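3.2 Superfície de trabalho e fundo

A escolha do fundo condiciona a avaliação da legibilidade dos objetos têxteis. Estudos anteriores sobre arrumação de pequenos volumes recorrem quase sempre a planos neutros, cinzentos ou brancos, o que facilita a segmentação visual mas afasta os resultados do ambiente doméstico. Oksanen propôs, na primeira versão do protocolo Skatora, que pelo menos uma das condições incluísse um padrão figurativo de escala grande, com elementos de dimensão comparável à dos próprios objetos. Seguiu-se essa recomendação na condição C, designada neste trabalho por condição floral.

Na condição floral, as três paredes do compartimento são revestidas com papel de parede de motivos botânicos sobre fundo branco: peónias cor-de-rosa, cravos coral, lírios cor de laranja, íris azul-pálidos, flores de alfazema e folhagem verde-sálvia. O encontro das paredes é feito por perfis de alumínio. O tampo apresenta padrão de mármore branco com veios cinzentos ténues (Figura 3). A combinação coloca um problema específico para bolsas de tecido claro, cujo contorno se destaca pouco do tampo e depende sobretudo do debrum.

O contraste entre bolsa e tampo foi tratado como variável independente. Para as bolsas cor de creme, o valor de luminância do tecido aproxima-se do valor do tampo, e a delimitação da abertura faz-se pela cor do remate. Nas bolsas escuras verifica-se o inverso: o contorno exterior é inequívoco, mas a abertura confunde-se com o interior. A descrição do estado inicial regista, por isso, a cor do corpo e a cor do remate em campos separados.
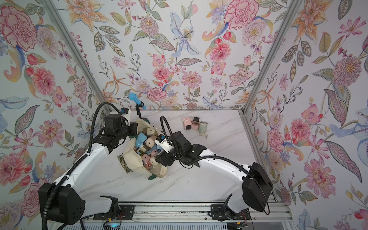 Figura 3. Condição floral, com bolsa de tecido creme e remate verde aberta no centro do tampo de padrão marmoreado.

3.3 Bolsas e estado inicial

O conjunto Fisska compreende 16 bolsas de tecido, das quais nove têm corpo claro. Todas foram lavadas uma vez antes do início das sessões, a fim de eliminar a goma de fabrico, e guardadas sem dobras marcadas. As etiquetas de origem foram mantidas. A sua remoção alteraria localmente a rigidez da costura e suprimiria um ponto de referência útil para determinar a orientação da peça.

Distinguem-se três estados iniciais. No estado fechado, a bolsa assenta sobre uma das faces e a abertura coincide com a aresta superior. No estado entreaberto, os bordos estão afastados sem que o fundo seja visível a partir do lado do operador. No estado aberto, a bolsa encontra-se estendida sobre o tampo, com aspeto achatado, e o tecido não oferece resistência lateral à introdução de objetos. Este último estado é o mais simples quanto ao acesso, mas exige que os bordos sejam levantados antes do fecho, operação em que o conteúdo pode deslocar-se para fora do perímetro.

A transição entre estados foi codificada por dois avaliadores independentes, segundo o guia Radebe na sua revisão de outubro. As divergências concentraram-se na fronteira entre o entreaberto e o aberto, sobretudo em bolsas de tecido fino, nas quais o bordo superior cede gradualmente. Nesses casos prevaleceu a classificação mais próxima do estado fechado.

3.4 Sequências e critérios de exclusão

Foram registadas 1.395 sequências de arrumação nas quatro condições de fundo. Excluíram-se 22 por a bolsa ter ultrapassado o limite do tampo antes da primeira introdução. Não se aplicou qualquer critério de exclusão relativo à ordem dos objetos, que foi deixada livre.

Considera-se concluída a arrumação quando todos os objetos se encontram dentro do perímetro da bolsa e nenhum deles sobressai do bordo. O fecho é avaliado separadamente, segundo a escala Dranadance, e os respetivos resultados são apresentados na secção 4.2.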